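Friday

Up before six to look at the charts before the market opened. Plivum closed yesterday at 98, right on the trend line I drew in August, and I wanted to decide what to do while the house was quiet. My rule is that a close under the line is a sell. A close on the line isn't covered by the rule, so I left it alone and wrote the line down in the notebook so I can't move it later.

Demissie is the one I got wrong. I bought on the breakout two weeks ago and it slid back into the old range inside three sessions. Volume was thin on the day it broke out and I saw that and bought anyway. Sold the rest this morning at the open. The loss came to 1,287 with the commission. I've put it in the red column with the date and the reason, same as the others.
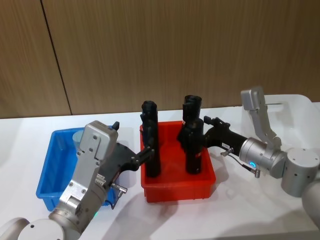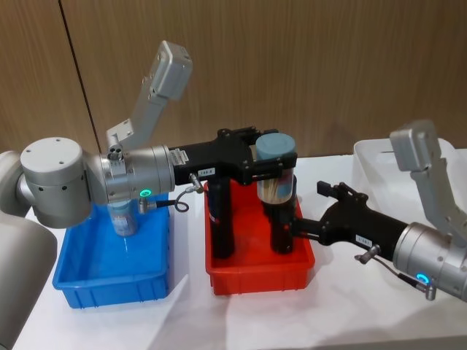
Wood paneling, white table. 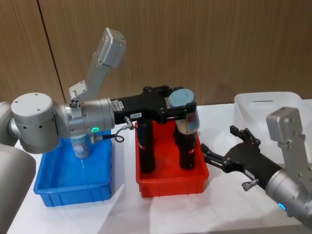
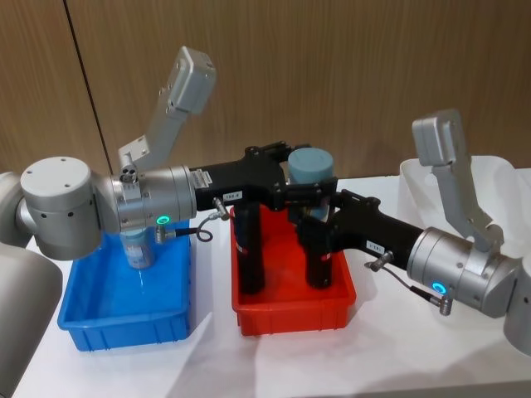 I spent the middle of the day going back over the momentum readings. The 9-day line on Susura crossed over the slow one again, the third time this month, and each cross has come too late to be any use. When a stock goes sideways like that the signal just flips back and forth. I tried a longer setting and it cut out the bad trades, but it also cut out the one good one. Went back to 9.

Priltlow is still the steady one. It pulled back to the average, held there, and finished near the high of the day. I have 500 shares and a stop under last week's low. I thought about moving the stop up this afternoon and didn't – the last time I did that I got shaken out on a Monday and had to buy back higher.

No new orders tonight. I printed the weekly charts and marked support on each one in pencil. The printer is low on ink again, so Susura came out mostly gray and I had to trace over the candles to read them.

Still need to add up commissions for the month. I traded more than I planned to, most of it in Demissie. Will do that tomorrow after breakfast, then look at Plivum again with the full week on the page.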